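Puvley Community Help > Laundry and Clothing Care

Sweater grew in the wash, can I get it back to size?

Asked Saturday, August 1, 2026

Hi all, hoping somebody has dealt with this. I bought a striped sweater from Omora last winter (the label says 70 cotton and the rest acrylic) and I've worn it to death. I always hand washed it in the sink and it was fine. Last week I was in a hurry, so I put it in the machine with jeans and then hung it on the back of a chair to dry because the rack was full.

Now the body is longer than it used to be and the sleeves come down past my knuckles. The shoulders still fit, weirdly. The neck is a little wavy but I can live with that. I don't own a dryer, there's one in the basement of my building but it only has two settings and one of them is basically off.

Is there any way to shrink the length without the whole thing coming out doll sized? I've read that you can boil it, and I've also read never ever boil it, so I'm a bit stuck. Also should I be storing it folded? I've been using hangers for everything.

496 views

Answer 1 (marked helpful)

Oh, I feel your pain, I did the same thing to a cardigan two years ago and got most of it back! Don't boil it. Acrylic doesn't like high heat at all, it goes limp and kind of shiny and then it stays like that.

What worked for me was getting it properly wet again and starting over. Fill the sink with lukewarm water, put in a small squirt of whatever gentle soap you have, and let the sweater sit for 12 minutes or so without messing with it. Rinse, then squeeze, don't wring. Roll it up in a big towel and kneel on the roll. (My cat thinks this is for her.) Then swap to a dry towel and lay the sweater out on that.

Now comes the boring part. You have to push the knit back together with your hands, from the hem up toward the chest and from the cuffs up toward the shoulders. Short little pats, not one big shove. If you have an old sweater that still fits you, measure it and write the numbers down first, I used the back of an envelope. Leave it flat until it's dry all the way through, and flip it once if your place is humid.

I lay mine out on the bed for the checking and measuring, mostly because the table is never clear.

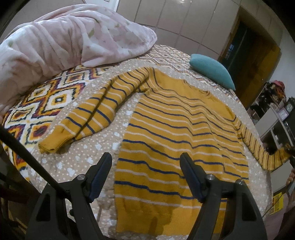
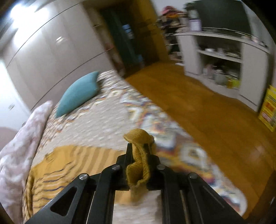
Mustard knit with navy and cream stripes on the bed, then a bit of the ribbed knit up close.

Pay extra attention to ribbing, by the way. Cuffs and collars bounce back better than the plain parts do, but only if you bunch the ribs together while they're wet. I pinch mine in all the way around and then leave them alone.

If it's still too long after that, you could try the basement dryer on the low setting with the sweater in a mesh bag, five minutes at a time, checking in between. I got another bit of length off the cardigan that way. I wouldn't do it first, though.

And yes, fold it! Hangers are how my cardigan got its second set of shoulders.

Answer 2

cotton blends stretch, thats just what they do. mine from Omora did it too, second wash. just roll the sleeves up

Answer 3

Mostly agree with the first answer, but I'd go easy on the hopes for the body length. Cotton doesn't have much spring in it, and if the weight of the water pulled on it all night over a chair, some of that is permanent. I'd expect the sleeves to improve more than the body.

If you end up not happy with it, the alterations counter at Fuentealba (the one next to the post office) will take a knit up from the hem. They did one for my sister – you can't tell unless you turn it inside out. With stripes, ask them where the cut will land before you say yes, or you could lose your bottom band.

For next time, a flat mesh drying rack is worth the closet space. I've got the Rarnby one that goes over the bathtub and it folds up pretty thin. Wash knits on their own too, jeans are rough on them.

Comment from the person who asked

Thank you!! Soaking it tonight. I measured an older sweater I like and it's 67 cm from shoulder to hem, so that's what I'm aiming for. I'll probably give up on the wavy neck.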